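Duvet keeps going lumpy – quilting or cover?

plutenbridge33
White duvet, queen size, cotton cover. I fold laundry on the bed and every black T-shirt shows the lint. By evening the fill has shifted to the foot end. Shaking it out lasts 2 nights. Current state, with a black garment on top:

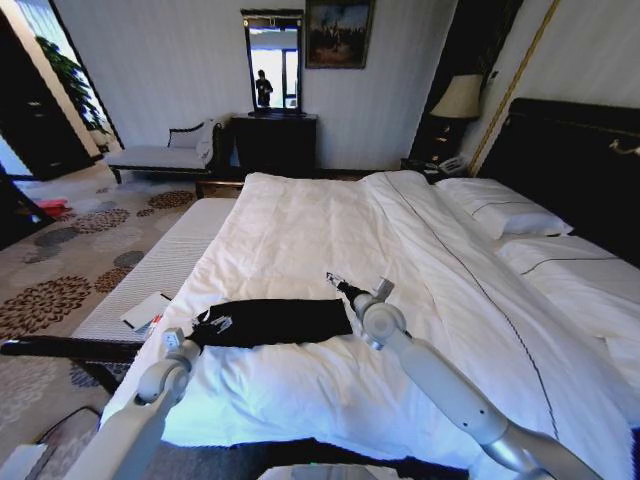 Felicja Sowa
Corner ties won't fix fill migration. They hold the cover to the insert and do nothing inside the insert. Check whether yours is baffle box or sewn through. If the channels are open at one end, the fill will travel regardless of the cover.

Khadija Kamel
Disagree in part. An oversized cover lets the insert slump, and that feels identical to shifted fill. Measure both before buying anything. For the lint, wash the cover inside out and skip the softener.

plutenbridge33
Measured. Cover is 9 cm wider than the insert. Channels are closed.

Felicja Sowa
Then I'll concede the cover. I'd still fold darks on a bench or table.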